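Section 4: Running the door-handle demo on open day

I'm writing this part the way I run the thing myself, so it's wordier than the rest of the manual. Efe Akinola wrote sections 1 to 3 and he's much tidier than I am. If you've only got a minute before the visitors come in, read the two cautions and steps 5 through 9 and you'll do fine!

What you're showing: a person wearing the white coverall works a lever handle with a pair of hand-held grippers, and the visitors see how we record that kind of motion for the Calance arm to learn from. The arm itself stays over in the Fallitz building, so don't promise anyone a look at it. (I did that last May and ended up walking nine people across the parking lot in the rain.)

Before the visitors arrive

1. Get the coverall on first, zipped all the way up, and then pick up the grippers. Doing it the other way around means fighting cables through sleeves, and you'll lose.

2. Start the Nosodbridge recorder and wait until it lists both grippers. If it only lists one, close it and start it again. Don't start swapping cables yet - most of the time a restart is all it wants.

3. Check the light on each gripper. Green means go ahead. Anything else, see section 3.

4. Stand facing the door with your feet together and both grippers held out in front of you, tips toward the door. Hold still while the recorder takes its starting position. It needs to see the marker patterns on both sides, so keep your sleeves pushed back from them.

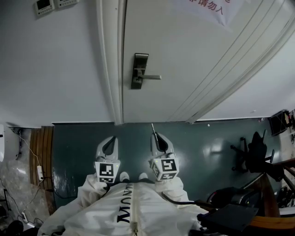 5. Say "starting" out loud. I know it feels silly in front of a crowd, but it goes on the audio track and makes the clips so much easier to find later.

CAUTION: Look where your cables are before you take a step. They trail behind you and you can't feel them through the coverall. Have a second person mind the slack, and keep visitors on the far side of that person.

During the demo

6. Walk up slowly. I count to four in my head on the way in. Going faster doesn't impress anyone and the tracking gets jumpy.

7. Bring one gripper to the lever and keep the other one up and back, where its marker can still be seen. People always want to drop the spare hand to their side (me too, it gets heavy), and then you've lost half your recording.

8. Close the fingers on the outer part of the lever, away from the pivot. Press down, count to two, let it come back up, open the fingers.
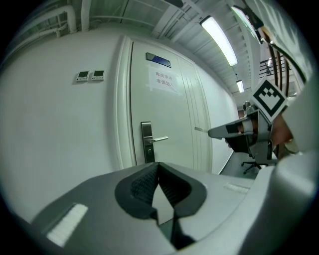 9. Back off to your starting spot and say "done." One handle press is one clip. I like to do three or four for each group and then stop for questions, which is usually when the kids get going.

CAUTION: Handle only, please. We practice on the storeroom door and the sign on it means what it says - no entry unless you've been invited. Press the lever, let it go, and leave the door shut. If a visitor asks what's inside, tell them it's storage and move along.

NOTE: Each clip gets cut off at 600 frames. If the recorder beeps in the middle of a press, you went over. Mine usually land near 540 when I'm chatting to people, and I've seen Efe finish one in 268, so there's plenty of room.

After each group

10. Set the grippers down on their backs with the fingers pointing up. Resting them on the tips wears the pads.

11. Name the batch with the group's start time, like "1030 visitors", and save it to the Forsberg drive. Leave the bad clips in. We sort them afterward and the fumbled ones are handy for training new people.

12. Drink some water. That coverall is hot, and you've probably got another group in ten minutes.

If the lever slips out of the fingers more than twice in a row, go on to section 5 and redo the grip calibration before the next group comes in.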